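Unit 4: Setting a table for service

Handout for the evening course, taught by Marwa Belhaj.

Lay the cloth first, if there is one, and let it hang evenly on all sides. Forks go on the left, knives on the right with the blade facing the plate. Glasses stand above the knives. 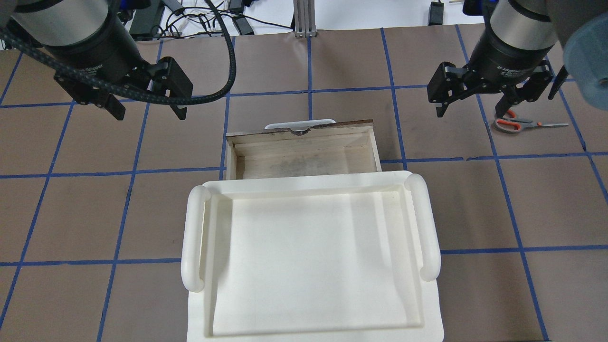 Serve plated food from the guest's left and clear from the right — drinks are poured from the right as well. Wait until all guests at the table have finished before clearing.

Reading for next time: chapter 2, to page 35.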